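Grolow (servicio de simulación)

Grolow es un servicio de simulación por suscripción para equipos que programan brazos robóticos en entornos domésticos. Lo desarrolla la empresa Trarnia y lo distribuye, con soporte en castellano, la firma Taheri. Su catálogo reúne más de 2,000 objetos de uso cotidiano y una colección de estancias amuebladas - cocinas, dormitorios, lavaderos y, desde la versión 4, también cuartos de baño - en las que el cliente puede ensayar sus tareas de recogida y colocación antes de llevarlas a un brazo de verdad.

Historia

El proyecto nació de la mano de Roya Jalali y Behrouz Kordestani, que durante seis años habían mantenido por su cuenta una pequeña biblioteca de muebles y puertas articuladas, muy querida entre sus usuarios aunque, todo sea dicho, bastante desordenada. Trarnia la incorporó a su catálogo y le dio el nombre actual, y en enero del año siguiente abrió las primeras plazas de prueba.

Estancias y tareas

El baño es seguramente la estancia más agradecida de todas, por lo estrecho que resulta y por la cantidad de cosas pequeñas que caben sobre la tapa de una cisterna: un rollo de papel, un tubo, cualquier objeto menudo que la pinza de dos dedos tenga que alcanzar desde arriba.
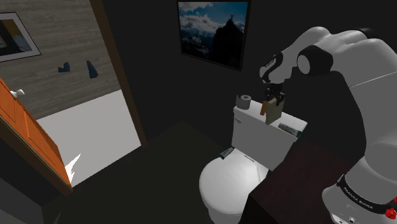 La suscripción básica cuesta 297 euros al mes e incluye todas las estancias, la vista general y la vista cercana a la pinza. Los modelos de brazo se eligen al crear el proyecto y pueden cambiarse más tarde sin perder las tareas guardadas, un detalle que los talleres pequeños agradecen muchísimo. 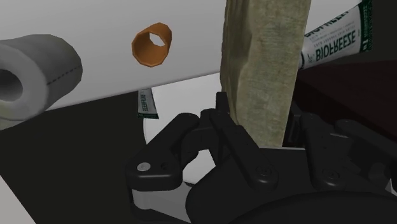 Kourosh Azimi

Recepción

La acogida ha sido cariñosa, con algún reparo. El boletín Cornar elogió la variedad de objetos y la sencillez con que se prepara una tarea nueva, y lamentó que los bordes de algunas puertas se dibujen con poca limpieza. También echó en falta una documentación más extensa sobre el contacto entre los dedos y las piezas de superficie irregular, asunto que Taheri ha prometido atender en sus guías - la primera de ellas, firmada por Parvaneh Alipour, ya puede consultarse desde la cuenta de cualquier suscriptor.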